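Setting Up Your Zomo In-Ear Monitors for Rehearsal

Part 2: Getting a mix you can sing to

If you've made it through Part 1, your transmitter is racked, your antennas are on, and your beltpack has fresh batteries in it. Good! Now comes the bit that scared me off in-ears for years – building a mix that doesn't make you want to rip them out halfway through the first chorus.

I'm writing this for a five-piece rock band, because that's what I play in. If you've got a keyboard player or backing tracks, add them at step 7.

Before you start

Turn the beltpack volume all the way down. Do it every single time, even if you're sure you did it last time. CAUTION: never plug in your earphones with the pack turned up. A blast of feedback in an open room is nasty, and the same blast sealed inside your ear canal can do permanent damage.

1. On the mixer, pick a spare aux send and set it to pre-fader. If it's post-fader, your mix will change whenever somebody touches the main faders, and our Khurram can't leave them alone.

2. Run a balanced cable from that aux output to input 1 on the transmitter.

3. Set the transmitter to MONO. We'll get to stereo in Part 3.

4. Have your singer sing at full show volume (no mumbling into the mic!) and bring up the aux send until the input meter sits in the green with an odd flicker of yellow. If you see red, back it off.

5. Put your earphones in and check the seal. Say a few words out loud. Your voice should sound boomy and a bit too close. If it doesn't, try the next size of foam tip.

6. Now bring up the beltpack slowly until the vocal is comfortable.
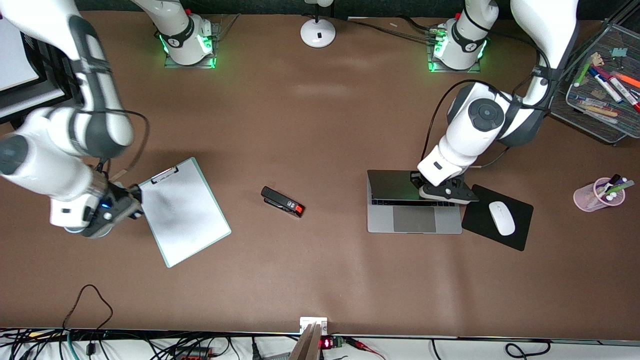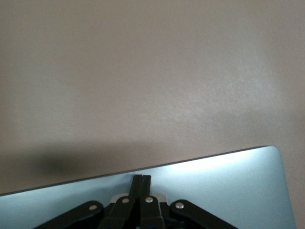

Orysia Bilyk
Bass player and set-up guide writer, Groda

7. Add the rest of the band one at a time. I go kick, snare, bass, then guitars. Stop as soon as you can hear each part well enough to play with it. You're after a working mix, so don't try to make it sound like the record.

NOTE: If everything is getting louder and you still can't hear yourself, start pulling other things down. I once spent a whole rehearsal pushing my bass up when all I had to do was drop the second guitar.

8. Set up an ambient mic. Point it out toward where the crowd would be and blend in just a little. Without it, you'll feel like you're playing inside a closet, and you won't hear anyone talk to you between songs.

9. Turn on the limiter in the beltpack menu (hold SET, scroll to LIMIT, choose ON). CAUTION: the limiter helps with sudden peaks, but it won't protect you from a mix that's too loud all night.

10. Play your loudest song all the way through, then your quietest. Change one thing, and play them both again.

If the vocal sounds harsh

Try a small cut at 2000 Hz on the vocal channel. That fixed it for Hina, who has a very bright voice and was complaining of sore ears after every practice.

If you hear dropouts

Move the pack to your other hip first. If that doesn't help, run the channel scan again from Part 1 and save the new frequency to both units. Guitar wireless systems are the usual suspects, so have those switched on while you scan.

Once you're happy, save the mixer scene with a name you'll recognize. Ours is called Nallance, after the first song we got through on in-ears without stopping.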